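Brivby Shared Workshop
Progress report to the Plundel Small Projects Fund
Durura two-arm table rig, second reporting period

1. Status

The mechanical build is complete. Both arms are mounted on the common base in bay 3 and have been run through their full range without load. Simulation work is ahead of plan. Wiring of the second gripper is behind plan by two weeks. Spending to the end of May is within the approved budget.

2. Work completed

The base plate was recut after the first one flexed under the moving weight of the right arm. The new plate is bolted to the bench frame at six points. Deflection has not been measured again under full load; that test is listed under section 5.

The joint controllers now share one power supply. During the first period each arm had its own, and a fault on one side left the other side running. A single stop button now cuts both. The stop circuit was tested 23 times from different arm positions and cut power every time.

Control software is running on the workshop computer. The Ngcobo motion library was selected after a comparison with our own code, which was slower to plan paths when the two arms had to cross the same space. Our code has been kept for homing and for the gripper commands.

3. Simulation

All new motions are tried in the simulator before they go to the bench. The model now includes a living room setting in addition to the plain test bench, as agreed at the last review. The arms work over a flat table, with household furniture in the background.
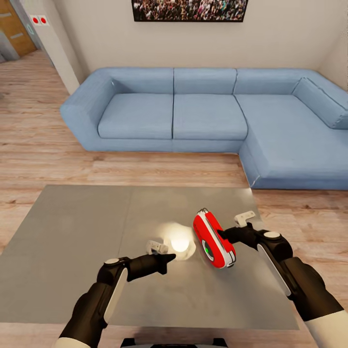
Figure 1. Simulated living room. Right gripper holding the red and white handheld object over the table.

The simulator logged 602 pick attempts this period across both settings. Of these, 298 were in the living room. Failed picks in that setting numbered 81. Most of the failures came from the gripper closing too early on rounded objects, and the rest from the wrist reaching its joint limit before the fingers were in place. The closing delay has been changed and the set will be run again with the same starting positions.

Lighting in the living room model needs work. The table surface has a bright patch near its center, and object detection is less reliable there. We will run the detection tests with the table reflection both on and off and report the two results separately.

4. Problems and changes

The left gripper cable was too short once routed through the elbow. A longer cable is on order. Until it arrives the left arm can move but its gripper cannot be driven on the bench.

The finger pads supplied with the grippers wear quickly. We have printed replacements in a softer material and fitted one pair to the right gripper. No wear figures are available yet.

Workshop access was limited for part of May while the bay 3 floor was repaired. Bench hours were lost and partly made up in the evenings, after 6 p.m.

5. Next period

Install the left gripper cable and repeat the homing check on both arms.
Measure base plate deflection with both arms extended.
Repeat the living room pick set with the new closing delay.
Move the first single-arm pick from simulation to the bench, at reduced speed.

6. Request

We ask that the unspent travel line be moved to parts, to cover a spare joint controller. No change to the total is requested.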